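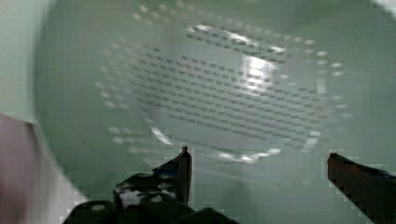
Dadis is a software package for controlling robot arms from wrist-camera video, developed at the Reinholz laboratory in Stulturport. It is best known for its blur gate, a small module that decides whether a camera image is worth believing.

The gate was added in August, after the planner, Perau, had shown a lasting affection for glare. Bright spots on shiny surfaces were reported as objects, and Perau made careful plans to pick them up. Regular patterns of holes caused a related problem: smeared by motion, they were read as edges, and the arm lined itself up with great confidence to nothing in particular.

Dadis now scores each image for sharpness and slows the wrist when the score drops. The fingers are masked out first - an early version tried to grasp its own gripper. Tests used 1,477 recorded approaches, of which 19 are still listed as "disputed" in the release notes.

Version 2 was released on Sep 29, 2026. Its manual devotes a full chapter to camera exposure and one paragraph to installation, which takes most of a day.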